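Modul Warenkunde und Verkaufsraumgestaltung
Begleitskript zur Vorlesung, Teil 4: Dekoration und Attrappen in der Obstabteilung
Stand: 5. Juli 2022

Das Skript ergänzt die Vorlesung und ersetzt nicht die Lektüre der Pflichttexte. Prüfungsrelevant sind alle Abschnitte mit Ausnahme der Literaturhinweise.

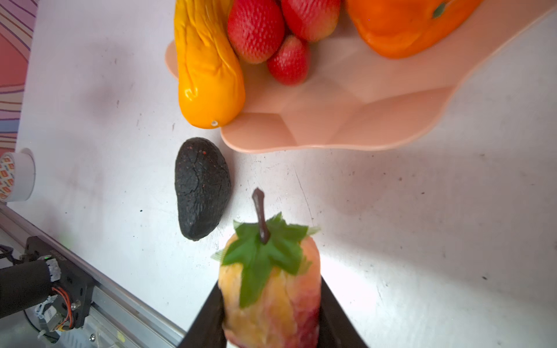
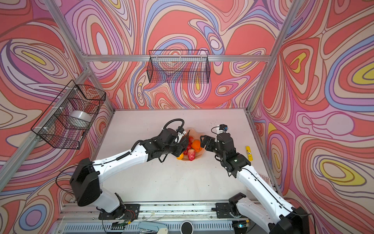

Künstliche Birne mit Stoffblättern (erstes Bild); gemusterte Wände und Drahtkorb (zweites Bild)

Fachbereich Handel und Warenwirtschaft, Lehrgebiet Verkaufsraumgestaltung

4.1 Begriff und Abgrenzung
Als Attrappe gilt ein Gegenstand, der eine Ware in Form und Farbe nachbildet, selbst jedoch nicht zum Verkauf bestimmt ist. Davon zu unterscheiden ist das Muster, das der Ware in ihrer Beschaffenheit entspricht. Leere Originalverpackungen werden im Folgenden als Schaupackungen bezeichnet und erst in Teil 5 behandelt.

4.2 Einsatzbereiche
Attrappen aus Obst und Gemüse finden vor allem im Schaufenster Verwendung, wo direkte Sonneneinstrahlung die Frischware innerhalb kurzer Zeit unbrauchbar macht. In der Abteilung selbst ist ihr Einsatz zurückhaltend zu planen. Eine Vermischung mit Verkaufsware ist unzulässig – auch dann, wenn die Attrappen lediglich zum Auffüllen der hinteren Reihen dienen sollen.

4.3 Hintergrund und Farbwirkung
Die Wahrnehmung einer Frucht hängt wesentlich von ihrer Umgebung ab. Simultankontraste können ein blasses Gelb grünlich oder rötlich erscheinen lassen. Großflächige Muster erhöhen die Fernwirkung des Aufbaus, erschweren aber das Erkennen einzelner Artikel. Für Preisschilder ist in jedem Fall eine ruhige, einfarbige Fläche vorzusehen.

4.4 Fallbeispiel Bidberg und Rutberg
Das Handelshaus Athanasiadis gestaltete in seinen Filialen Bidberg und Rutberg die Obstabteilung nach unterschiedlichen Konzepten um. In Bidberg wurde ausschließlich Frischware gezeigt, in Rutberg zusätzlich ein Schaufenster mit Attrappen eingerichtet. Befragt wurden insgesamt 254 Kundinnen und Kunden. Zu beachten ist, dass beide Standorte sich in Lage und Kundenstruktur unterscheiden; ein unmittelbarer Vergleich der Umsätze ist daher nicht statthaft.

4.5 Aufgabe zur Nachbereitung
Entwerfen Sie ein Gestaltungskonzept für ein Schaufenster mit saisonalem Obst im September. Der Umfang beträgt rund 10 Seiten, eine Lageskizze ist beizufügen. Die Bearbeitung in Zweiergruppen ist gestattet. Rückfragen zur Aufgabe richten Sie bitte an Ľubica Kubíček, Fragen zur Anrechnung an Rafail Gkikas.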